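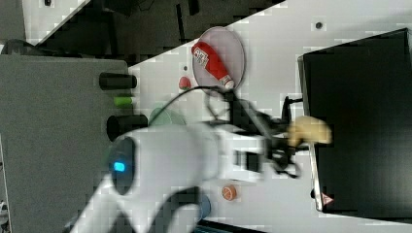
Play corner and table check, August

Done by me, Uriel Riquelme, on Saturday morning before anyone was in. I've gone down the usual sheet and put my comments under each line so you don't have to ring me and ask what "OK-ish" means. Where I've written Pass I mean it. Where I've written Action, please put your initials next to it on the paper copy by the door once it's sorted.

1. Table top: surface, edges, corners
Pass. The white top wipes up nicely and I ran my hand along all the edges and found nothing sharp. There's a tiny bit of old glue near one corner, which I got most of with a warm cloth. Please don't go at it with the scourer! I know it's tempting, but it dulls the finish and then felt tip gets in and stays in.

2. Table legs and wobble
Action. One leg has worked itself a bit short again. I've wound the foot down and it's steady for now, but I did the same in spring, so I think the thread is on its way out. Spare feet are in the Bandar tin, top shelf of the store.

3. Play food: whole, clean, no bits coming off
Mostly Pass. This is the one I always take longest over. I squeezed, pulled and twisted the lot.
Banana (the pale yellow one): fine, no splits, no loose seam. Lumpy as ever but that's just how it's made.
Orange: fine. There's a faint white mark on it. I rubbed it with my thumb and it isn't flaking, so it stays in.
Strawberry: fine, but it's the smallest of this set, so it went through the choke tester. It doesn't fit in, so it passes. It's close enough that I'd still keep it away from the under threes, and I've written that on the lid of the box.
Ketchup bottle: cap is on tight and I couldn't shift it by pulling. The label is what I'd keep an eye on. Nothing lifting yet, but once a corner goes somebody will have it off and in their mouth by dinner time. If you see an edge come up, peel the whole thing off and bin it. A bare red bottle still looks like ketchup.

4. Plates and bowls
Pass, with a moan. The round see-through plate and the light green bowl are both sound, with no cracks, and I flexed the plate gently and held it up to the window to be sure. The moan is that they were put away with a ring of something sticky between them. Wash them separately, dry them separately, then stack. I've rewashed both.

5. Toy washing and drying
Action. The Kimaro spray bottle had no date on it, so I've tipped it out and made up fresh. Date goes on the masking tape, every time. Hollow toys need a proper squeeze after washing to get the water out, then leave them on the rack overnight. I found 2 in the box (not from this set, the old bath ones) with black specks inside and they've gone in the bin. Sorry to whoever was fond of the duck.

6. Screen on the table
Pass. It's stable and sits flat. I gave it the push test from the front and the side and it didn't tip. The face picks up fingerprints something rotten, so use the dry cloth, no spray. I'd like it kept where a child on a chair can't lean their weight on the corner of it.

7. Cables and plugs
Action. Anything that can be looped round a hand or a neck gets tied up or taken off the table before the children come in, and that goes for every cable, long or short. Clips are in the Mokow drawer unit, second one down. I've checked plugs and sockets for scorching and cracks and all were fine. Extension lead by the window has been taken away, as it was coiled up under a cushion, which frightened me a bit.

8. Floor round the table
Pass. Dry, swept, mat flat. Clear walking space measured at 800 mm on the window side, which is what we agreed on. Chairs tend to creep into it during the day so shove them back when you pass.

9. Storage box and lid
Pass. Hinge doesn't nip (I tried it with a pencil and then, bravely, my finger). Air holes clear. The Brisiva stickers on the front are peeling and I've taken off the worst of them.

10. Piece count
Pass. The list inside the lid says 28 for the full play kitchen and 28 is what I got, once I'd fished the egg out from behind the radiator. Count at the end of the session please, with the box open in front of you, and write the number down even when it's right.

Still to do: 4 lines marked Action last time, and three of those are now closed. The one left over is the table leg, see above. I'll bring a new foot with me and fit it next visit, unless somebody gets there first, in which case the small spanner is in the same tin and you have my thanks.

Uriel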